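The Night Shift at Barnitz

Dalva Dantas had folded towels at the Barnitz laundry for 20 years when Cirkadwood sent the machine. It came with Vichien Wongsuwan, who plugged it in beside her table and asked what a good fold looked like.

"Thirds," she said. "Then half. The label goes inside."

He wrote that down.

The first night it folded 93 towels. Dalva did 700 and took her break. She drank her coffee and watched it pick up a washcloth, put it down, and pick it up again.

"It can't find the corner," she said.

"It finds it most of the time."

"Most of the time is a pile on the floor."

By the sixth night it was faster, but it still stopped at fitted sheets. Vichien tried it on pillowcases, then on nothing at all, opening and closing over the bare white top while he looked at his laptop. Dalva leaned in. She knew what lint did to a dryer belt, and she knew a worn edge when she saw one.

"Your pads are coming apart," she said. "Look at the threads."
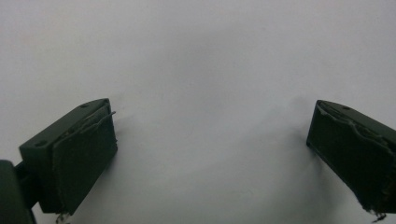 Morning

Vichien changed the pads at 6. Dalva had her coat on by then — her bus was due — but she stayed and handed him a bath towel from the bottom of the cart.

The machine took it by one corner, then the other. Thirds. Then half. The label was on the outside.

She turned it over, folded it again, and put it on the stack.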